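The day Zultesier closed our studio, I was 23 minutes into arguing about the colour of a boat. It was a lovely boat, too. You bought it in chapter five of Fandus and sailed it badly, and I'd spent most of September making sure you sailed it badly in a fun way.

Then the calendar invite popped up. No subject line, 120 people on it. We all know what that means, don't we? 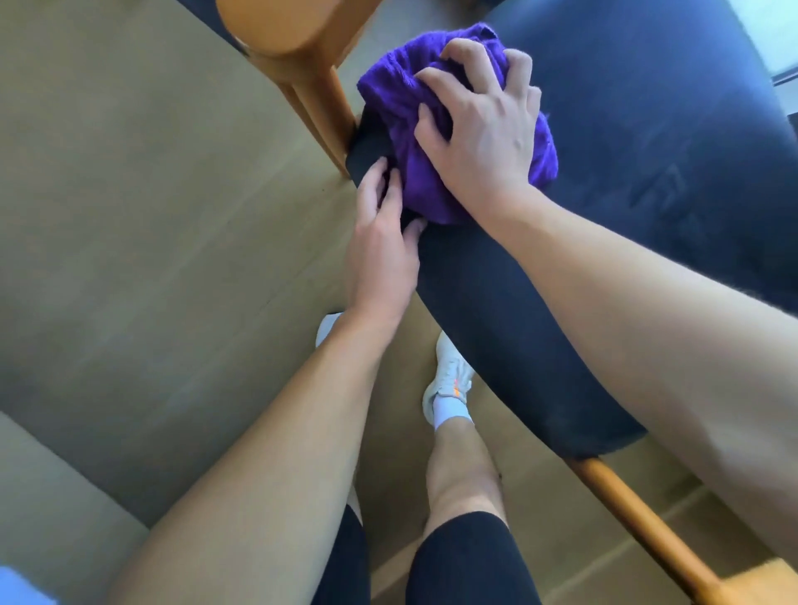
Zultesier had bought us for Fandus and then decided, on a video call with the sound dropping out, that Fandus was "not a growth area." I sat on a chair at home and listened to the whole thing with my camera off. I'd got hold of a crumpled purple cloth and was gripping it like it owed me money, and I didn't let go until they got to the bit about severance. The office in Rakia would stay open. Ours wouldn't.

Afterwards a few of us went to the dumpling place and talked about starting something of our own – a tiny game called Yin, no boats, no chapters, no publisher. We wrote the pitch on a paper placemat and got soy sauce on the budget.

I've still got my build of Fandus on the old laptop. The boat's grey. I was right about that, by the way, it should've been red.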